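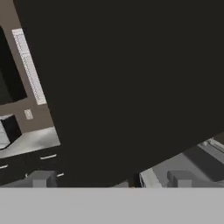 A large dark surface, with a slice of a computer-made kitchen to the left.

How Do Footprints Turn to Stone?

By Morena Sala
6/16/25
17 shares | 2 comments

When people talk about fossils, they often mean bones, teeth or shells. These are called body fossils, and each one was once part of a living thing. Scientists also study a second kind, known as trace fossils. A trace fossil is a mark that an animal left behind while it was alive. Burrows, bite marks, nests and droppings can all become trace fossils. The best known of them are footprints.

A bone can tell a scientist how big an animal was and what shape it had. A footprint shows what the animal was doing on one day of its life. It may have been walking slowly, running, turning, or slipping in the mud.

How does a footprint become a fossil?

Most footprints vanish quickly. Rain washes them away, wind fills them in, or other animals step on them. For a print to last, several things must happen in the right order.

First, the ground must be soft, but not too soft. Very dry sand falls back into the hole as soon as the foot is lifted. Very wet mud flows together again. Firm, damp mud at the edge of a lake or river holds its shape well.

Next, the mud must have time to dry and harden a little. Sunshine helps with this. In some places, a thin layer of tiny living things called microbes grows over the mud and holds it together like a skin.

Then the print must be covered gently. A slow flood may spread fine sand or silt over it, or ash may fall from a volcano. A fast flood would scrape the print away.

After that, more and more layers pile up on top. Over a very long time the weight presses the layers together, and minerals carried by water glue the grains into rock. Much later, the land may rise and the upper layers may wear away. The print comes back to the surface.
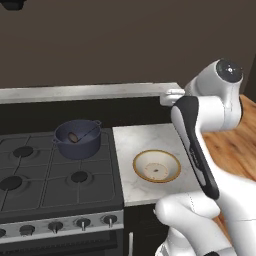

Picture: Kiver

Sometimes the rock splits neatly between two layers. The lower piece has a hollow shape, which is the print itself. The upper piece has a matching bump, where the sand once filled the hollow. Scientists call this bump a natural cast. Casts are useful, and in some places they are all that is left.

What can a row of footprints tell us?

One footprint is interesting, but a row of them is better. A row made by a single animal is called a trackway. By measuring a trackway, scientists can learn a good deal.

The number of toes helps to show which group of animals the maker belonged to. Many meat-eating dinosaurs walked on two legs and left prints with three long, narrow toes. The giant long-necked dinosaurs walked on four legs and left large rounded prints with smaller ones in front.

The distance between the prints gives a clue to speed. An animal usually takes longer steps when it runs than when it walks. You can test this yourself on a damp beach. Walk a short way, then run, and compare the two sets of prints.

Trackways also show what is missing. Long grooves made by dragging tails are rare in dinosaur trackways. This helped scientists to understand that most dinosaurs held their tails up off the ground as they walked.

There are limits to what a trackway can say. It is very hard to know exactly which species made a print, unless the animal is found at the end of its tracks, and that almost never happens. For this reason, footprints are given scientific names of their own, separate from the names given to bones.

How are footprints studied today?

At the Rakside quarry, a team led by Afaf Sleiman has mapped 83 footprints on one sloping sheet of stone. The longest trackway has 17 prints in a row. The team took 2,258 photographs and joined them on a computer to make a model of the whole surface. The model can be turned and measured on a screen, so the stone itself does not have to be touched.

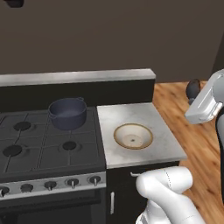 A black range and a white marble counter in a computer-made kitchen.

Low light is helpful as well. Early in the morning and late in the afternoon, the sun shines across the rock from the side, and shallow prints fill with shadow. At noon the same prints can be almost impossible to see. Settimio Pellegrini, who draws the maps for the team, begins work at sunrise for this reason.

What should I do if I find one?

Leave it where it is and do not try to dig it out. Take a picture with a coin or a ruler next to it to show its size. Write down the place as carefully as you can - a nearby path or a large rock is a good marker - and ask an adult to contact the nearest natural history museum. Do not pour plaster or anything else into the print, as this can break the edges.

Words to know

Trace fossil: a preserved mark made by a living thing.
Trackway: a row of footprints made by one animal.
Natural cast: a raised copy of a print, formed when it was filled in.
Silt: very fine grains of rock, smaller than sand.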